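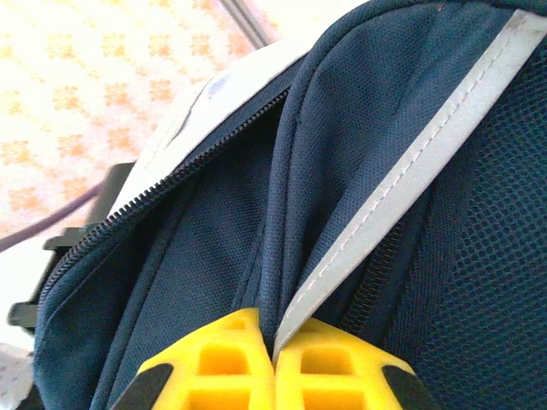
I've had the Calado two-arm kit on my bench for three weeks now, and I keep going back to the fingers, because that's where the cheaper kits I've tried fall down. They're molded in a bright yellow plastic with openings through the body, so they have a bit of give. Backpacks are what I throw at any kit first (zippers, mesh, floppy straps, everything a gripper hates!), and the narrow reflective strip on my navy one is a favorite target. The Calado got hold of the lower tip of it, stitching and all, and I was a very happy reviewer.

In the box you get two arms, two grippers, the mounting plates, a wrist camera for each arm and way more purple cable than I expected. Driltinance sells the whole thing as part number 535, and the spare finger set is 219 dollars. Kind of steep, I know, but a set should last you a good long while.
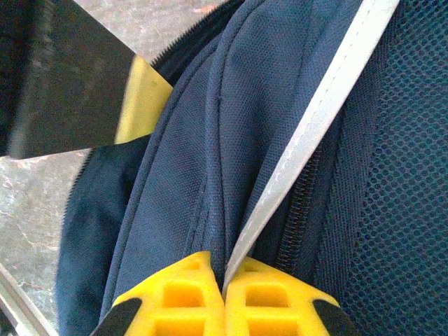
Calado fingers closing on the padded section of a backpack.

Setup took me one evening, plus a second one for the software, which is called Gretach and is a lot friendlier than its name. You teach a move by guiding the arms through it, save it, and play it back. My saved moves are a mess of names like "strap again" and "strap again 2", and I wish there were folders. Cúc Lương at Driltinance support told me folders are coming in the next update, so fingers crossed.

What I like best is having both arms on one job. One gripper can steady the bag 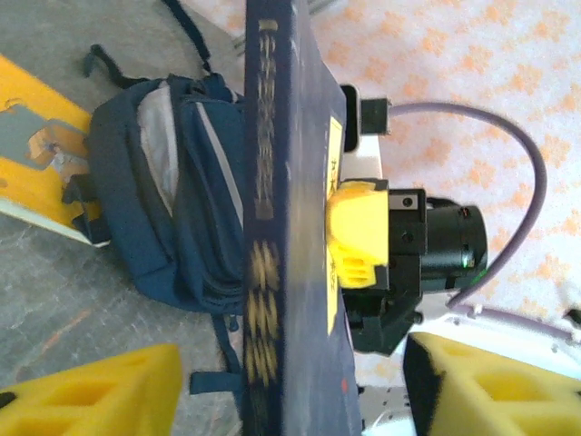

while the other goes after whatever you really want moved, and the software keeps the two from bumping elbows as long as you've told it how far apart the bases are. Measure that twice! I typed mine in wrong and spent a whole lunch break blaming the cables.

The manual is thin, though, and the section on grip force is 3 paragraphs long. I'd start low and creep up.

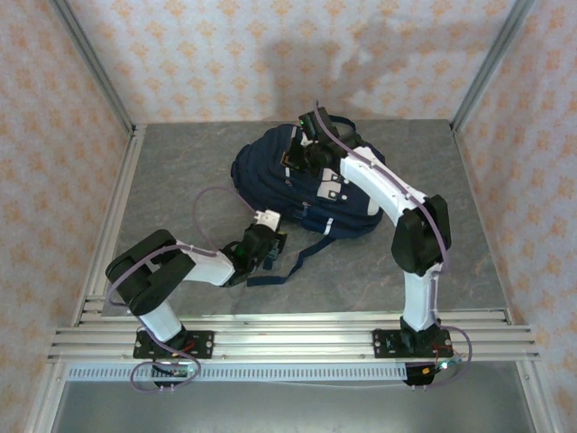

Kibet Kioko: I've been running the same kit at Sekthorpe since early April and I'd add one thing, order the spare fingers with it. Ours took a while to ship separately. Agree on the folders!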